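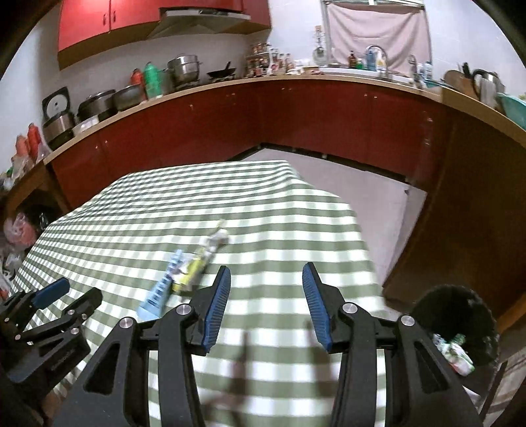 Skilletti project, August progress report
To: Firouzeh Farahani, Mornia
From: Pejman Bahrami

Short one this month, writing between sessions. Full numbers go in the shared sheet on Wednesday.

Where we are

2,525 usable demonstrations in hand. All kitchen table work, all with the hand-held grippers, two-handed. 31 homes signed up, 23 visited, the rest booked. Original plan had us at 20 homes by now so we're a little ahead on visits. Behind on review, see below.

Current task group is packets and wrappers. Pick up a packaged item from a cluttered table, move it clear of its neighbors, set it down. Soft plastic, crumpled ends, printed foil, things lying at a slant or pressed up against each other. This is where the last model was weakest (it closed on the wrapper and left the contents behind), so we moved the packet sessions forward and pushed the bowls and lids back.

Kitchens vary a lot, which is the point. One of this month's has red cabinet doors, a pale wood countertop and a green-and-white checkered cloth on the table, with the cookers, pots and bottles left out where the household keeps them. We ask people not to tidy. The patterned cloths matter more than we expected, the old model kept reading printed squares as edges of objects. Plain tables are now capped per home.

Problems

1. Motion blur. Still the top reason for rejecting a clip. People speed up once they get comfortable, usually in the second half hour. Karimi (the labeling contractor) marks these but their cutoff was too strict and threw out clips we could of used. New cutoff agreed, older batches being rechecked.

2. Review backlog. One reviewer out for two weeks. Sessions kept going so the queue grew. Not a money problem, just hours.

3. Finger pads. The ridged blue pads grip plastic wrap well but pick up flour and oil. Wiping between tasks is now in the session sheet. Spares ordered, not here yet.

4. Sync between left and right grippers drifted on a few long recordings. Fixed by restarting both at each task change. Clunky but it works. Vutalura are looking at a proper fix in the recorder software, no date from them.

Training

First run on packet data only started late last week. Nothing worth quoting yet. Will not send success rates until it has been tried in a kitchen it hasn't seen, we got burned on that in spring.

Next

Finish booked homes. Clear the review queue before adding any new task. Start bowls and lids, then bags if there's time. Write up the consent form changes you asked for, draft is half done.

Need from you

OK to shift the unspent travel line to reviewer hours. Same total, no extra ask. Also a yes or no on sharing the packet set with Vutalura for thier sync testing, the agreement is unclear on whether they count as a partner.

Call me any time after 2 if easier.

Pejman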